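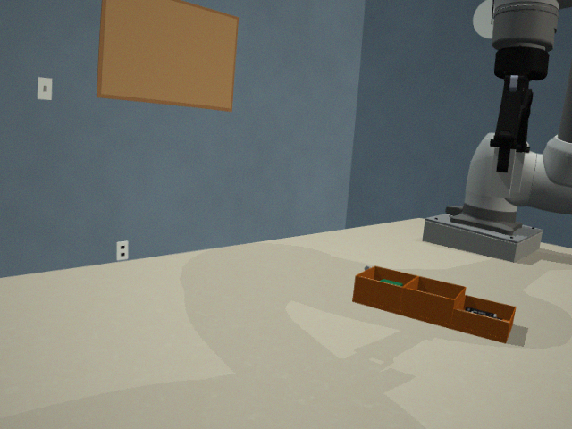

Ourania Margaritis asked during the December demonstration whether the sorting cell could be tried on her own parts before she ordered one. It can, and most visitors to the Vullbridge showroom now do it that way.

Flokar sorting cell, bench version

The Flokar is a single-arm cell for sorting small flat parts, mainly circuit boards, into divided trays. It comes with a parallel gripper, a base plate for bench mounting and the Binono planning software. Every job is built and run in simulation first, with the arm, the tray and the parts laid out on a virtual bench. When the simulated run is clean, the same program is loaded to the arm.

In the simulated view the three-compartment tray sits in front of the base, with a small green part in the left compartment and a darker, longer one in the right. Tray layouts can be changed from the Binono menu without redrawing the bench.

What a demonstration covers

A visit takes up a morning or an afternoon. We start at the screen with your tray and part sizes, build the job, and run it in simulation until you are satisfied with the order of the picks. After lunch, or after coffee for the morning group, the job goes to the arm on the showroom floor.

Please send part drawings ahead of your visit. If you have no drawings, bring 2 samples of each part and we will measure them on arrival. Boards with tall connectors need a side view as well — the gripper fingers have to clear them on the way down.

Grigoris Tsolakis runs the afternoon sessions and will stay on for questions about wiring and guarding. Questions about price and delivery go to the sales desk.

Details

Order code: 829
Mounting: flat base plate, bolted
Gripper: two-finger parallel
Software: Binono, 2 seats included
Jobs stored: up to 100
Tray inserts: supplied by Gkikas, ordered separately

The vision option is not part of the bench version. Customers who need parts found in random positions should ask for the larger floor model, which can be shown on request.

Booking

Visits are by appointment and groups are kept small. Give your company name, the number of people coming and whether you prefer the morning or the afternoon. Parking is behind the building, and the showroom entrance is on the same side.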